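The Low Notes of Bernside

An amateur choir in a mill town has fallen for the hardest part of the repertoire to fill

By Maricruz Beltrán

The first thing you hear at a rehearsal of the Bernside Singers is the floor. It hums! The altos are still hunting for pencils, somebody is peeling a clementine, and from the back row comes a long, dark D that seems to travel up through the boards and into your shoes. That would be the basses, warming up before anyone has asked them to.

Most amateur choirs I know would trade their robes for a back row like this one. Low voices are scarce, really low ones scarcer, and the usual fix is to pick music that stays out of the cellar. Elmarie Du Plessis, who took over as director after years of leading school choruses, went the other way. She put the Rachmaninoff All-Night Vigil on the music stands and told everyone they would sing the whole thing in December, unaccompanied, in Church Slavonic.

"There was a silence," she says. "Then one of the tenors asked if there was an English version in the closet."

There wasn't, and they got to work.

If you have never heard the Vigil live, please go and find it. It was written in 1915, in a couple of weeks, and it treats a choir the way other composers treat an orchestra. Chords split and split again. Old chant melodies slide along under washes of humming. And at the end of the fifth movement the basses walk down a scale, step by step, to a B flat so low that many choirs simply thin out and let the bravest handle it. Rachmaninoff reported that when he played the passage for the conductor Nikolai Danilin, Danilin shook his head and wondered where on earth such basses could be found.

In Bernside, one answer was the alto section. Geum-ok Moon had sung alto for 18 years when she noticed that her voice had been drifting down, a little each season, and that she was faking the high D's. She moved across the aisle to sing with the tenors. That freed up a baritone who had been filling in there, and he went back to the low line where he'd always been happier.

"I felt like I'd been wearing the wrong shoes," Moon says. "I was so tired after concerts, and I thought that was just what singing was."
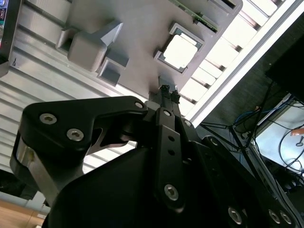

Du Plessis spends a lot of time on this sort of thing, moving people half a section over, listening to them one at a time in the hallway for a few minutes before the break. She doesn't believe in pushing for low notes. Her basses hum them first, then sing them on an "oo," then add the words so quietly that you have to lean in. The volume comes from the octave above, where a well-tuned baritone note makes the one beneath it sound much bigger than it is. When it locks in, you can feel the change in the room, and the basses grin like kids every single time.

The language took longer. Hongmei Ding, a soprano with a good ear and a great deal of patience, made practice recordings of every movement, spoken slowly, then in rhythm, then sung. Singers played them in the car and over the dishes. Ding's own favorite is the ninth movement, which keeps returning to the same refrain with a different story folded in each time.

"You stop translating in your head at some point," she says. "The vowels tell you what to do."

I sat in on the second movement with a borrowed score and lasted until the alto solo, when I gave up following along and just listened. The tenors and low altos have a rocking figure there that goes on for pages, very soft, and it has to breathe without anybody seeming to breathe. Du Plessis had them do it walking slowly around the hall. Then she had them do it facing the walls. It sounded better facing the walls, so she kept them there for 6 minutes while she wandered through the middle with her eyes closed.

Ayuba Appiah, the deepest voice in the back row, came to all this sideways. He grew up on gospel quartets, joined the choir to keep a friend company, and couldn't read music when he started. He learned his part in the Vigil by standing next to people who could. Now he writes note names in the margins for the newer members, in green pencil, and is a little vain about his low B flat (he should be, it's glorious).

"People think it's showing off," he says. "You can't show off down there. If I sing it loud, it's gone. I have to sort of set it down and leave it alone."

The choir performs 3 programs a season, and the others will be lighter: part songs in the spring, then an evening of spirituals and shape-note hymns, with the audience invited to join in on the last few. But the Vigil has gotten under everyone's skin. When rehearsal ended on the night I visited, people stacked the chairs and put on their coats, and then a cluster of them stopped near the door and started the sixth movement again, from memory, with their car keys in their hands. Du Plessis was already out in the parking lot. She came back in and sang alto.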